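Home Forums Members Search Log in

Housekeeping & Facilities > Staff and rostering
Robots on room pickup, what changed for us
Last updated May 18, 2020

bheki_m
We've had the Zaltow units on floor pickup since December at the residence where I work (Gistard runs the cleaning contract). A few people in the laundry thread asked what it's like, so I said I'd start one. I'm a room attendant, not a manager, and I didn't choose them.

The unit has two arms and does one job, which is getting rubbish off the floor and into the bin. It doesn't make beds, wipe or vacuum. An attendant goes in first, moves the bin out from the wall and leaves. When it's finished we go back in and do the rest of the room. If it can't decide on something it leaves it and puts a note on the tablet.

No one has lost a job so far. What has changed is the order we work in and who gets which floor. Ask whatever you like.

tallowwood
Does it save you any time? We had a Susero demo and I could have cleaned the room twice while it picked up a chip packet.

bheki_m
It's slower than me, yes. It saves my back more than my time. On a changeover day I used to bend for every wrapper in every room, and by the afternoon I felt it. Now I'm doing a bathroom while it does the floor next door.

kerbside_kel
I'd want to know who decides what's rubbish. That's the whole job as far as I'm concerned. Any of us can pick up a can.

bheki_m
Fair question. Have a look at these, same room.
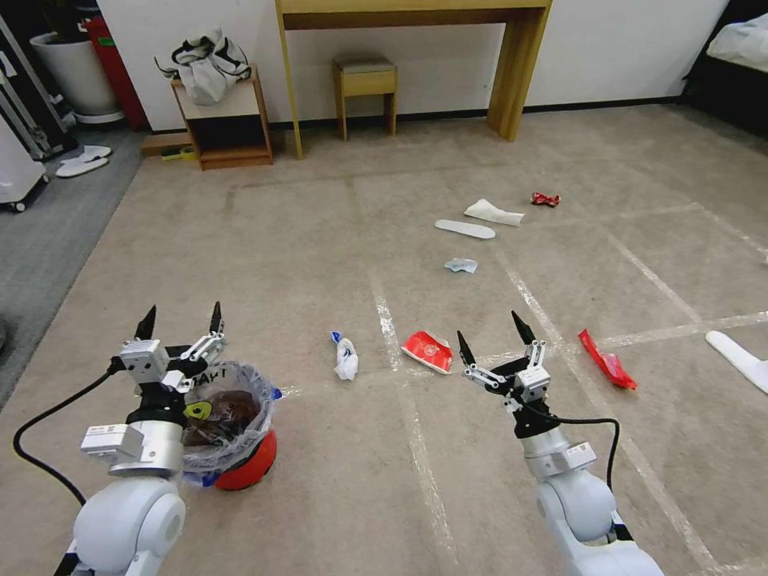
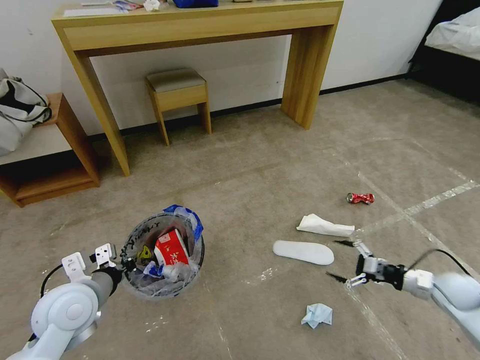
Sorting is the part we still argue about at handover, and it's where most of my tablet notes come from. The rule we were given is that food wrappers, cans and tissues go in the bin, and clothing, shoes and anything with a cord stays where it is. A crushed red can like the one on that floor is easy. The flat white sole lying near it isn't, because a disposable slipper that's come apart is rubbish and an insole out of someone's work boot is theirs. I'd leave it and check with the resident. It's set to do the same, but in the first month it was binning them and we were fishing them out. The other thing is furniture. We push stools right in under the desk now so the arms have a clear floor, and residents pull them out again and ask why we keep moving them.

kerbside_kel
So it's made you the checker. You used to clean the room and now you clean it plus go through the bin after a machine. I'd call that extra work for the same pay.

shireen.c
I'm the supervisor on Bheki's site, so take this with that in mind. Bin checks were every room at the start. We dropped them to changeovers only, and attendants can skip one if there are no notes on the tablet. We did put the extra duties to Gistard and got a 40 cent an hour allowance for anyone signed off on the unit. It isn't much. I asked for more.

kerbside_kel
40 cents. Right.

shireen.c
I know how it sounds. It was nothing before that.

tallowwood
What about people who don't want to be signed off? We've got a woman close to retiring who won't touch a tablet.

shireen.c
We have 3 like that. They stay on the floors without units. The trouble is those are the floors with more rooms each, so they feel punished for saying no, and I can see why. I haven't fixed that yet. Our scheduler Cheng is trying a rotation, but it makes the linen runs messy.

norwood_nights
Different view from me. I did nights in a student residence for years and the floor was the worst of it. Sticky wrappers, used tissues, things you don't want your hand near even with a glove on. If an arm wants to pick up tissues it can have them. I'd take the allowance and not feel bad.

bheki_m
Tissues is the one I don't miss either. We did 1,853 rooms between us last quarter and I didn't handle many.

kerbside_kel
Nothing against that part. My worry is next year, when someone at head office looks at the roster and decides one attendant can follow two units.

bheki_m
That's my worry too. We've asked for it in writing that the attendant numbers stay put while the units are on trial. Shireen passed it up the line. No answer yet.

tallowwood
Get it before the trial ends. Once it's permanent they won't be in any hurry.

norwood_nights
What do the liners do? Ours slip down inside the bin if you look at them wrong.

bheki_m
Fold them well over the rim before you leave the room. If one slips the grippers won't fix it – you have to go back in and sort it yourself. I'll post again when we hear about the numbers.

3 shares
Reply Quote Report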